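Small Claims and Large Tomatoes

I have now had a community garden plot for one full year, and I would like to report that I have learned patience. I have learned where the hose is.

The waiting list took 18 months. I signed up in a fit of optimism after eating a tomato at Imani Holloway's house, a tomato so good that I went quiet in front of people I had only just met. Imani told me she grew it herself, with no special effort, which I have since come to understand is the sort of thing gardeners say to hurt you.
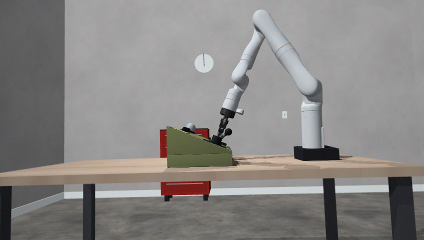 When my name finally came up, I was given Plot 36, at the low end of the lot, where the water goes. Every garden has a low end. The people at the high end talk about drainage the way people with money talk about how money isn't everything. My neighbor on the left, Clyde Achterberg, has been there long enough to own a chair. He sat in it and watched me dig for an entire Saturday before mentioning that I was digging up the path.

I spent more than I want to admit on seeds. The Takham catalog arrives in the dead of winter, when a person will believe anything, and I ordered a melon on the strength of one adjective. It was "obliging." The melon did not oblige. I got one fruit the size of a doorknob, and something ate the half facing the fence and left me the rest.

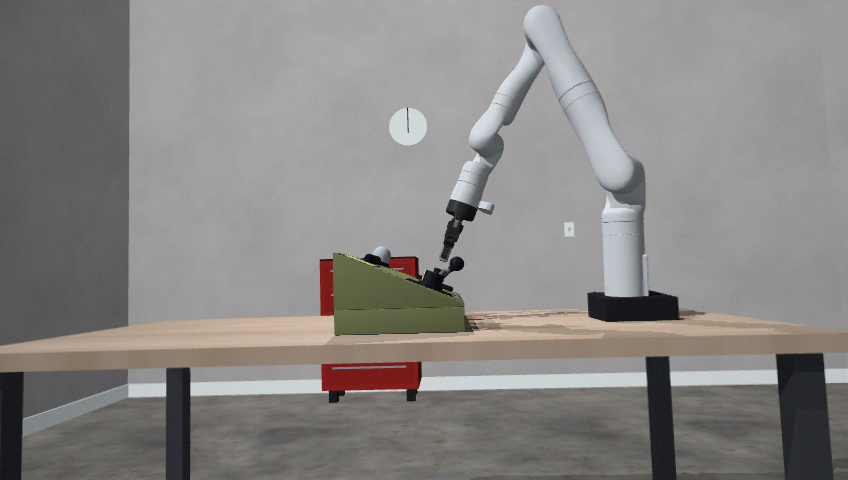 Green wedge on the table, white arm leaning over it.

The beans did better. Beans are what you grow if you want to feel competent, and also if you want to spend all of September leaving bags on porches and walking away fast. I gave beans to my dentist. I gave beans to Kenneth Sarmiento across the street, who gave me zucchini in return, so I can't say I came out ahead.

Then there was the matter of the compost. We have 3 bins, each with a sign, and each sign contradicts the other 2. Hannelore Schwerdtfeger wrote the newest one after somebody put in a whole pumpkin, candle and all. I have my suspicions, and they are sitting in a chair. 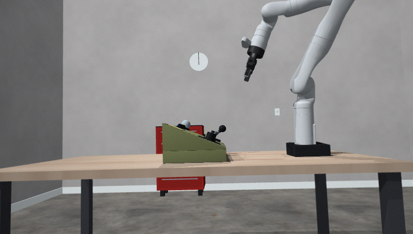 What I'm planting this year

Less. I drew up a plan on graph paper, and then I crossed out half of it, including the melon and anything described as vigorous. Two kinds of tomato, a row of lettuce, some basil, and beans – but a short row, with a firm end to it. I've also raised the bed by a few inches, so the water now goes to Clyde's side. We have not discussed this.

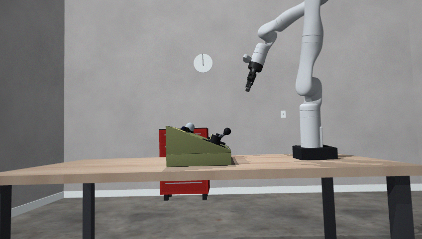

FILED UNDER: DIRT, NEIGHBORS, MINOR GRUDGES

The tomatoes went in last weekend and already look annoyed. Imani came by to see them and said they'd perk up once the nights got warmer, then pinched something off one of them without asking. I've been out there every evening since, holding the hose and trying to work out what it was.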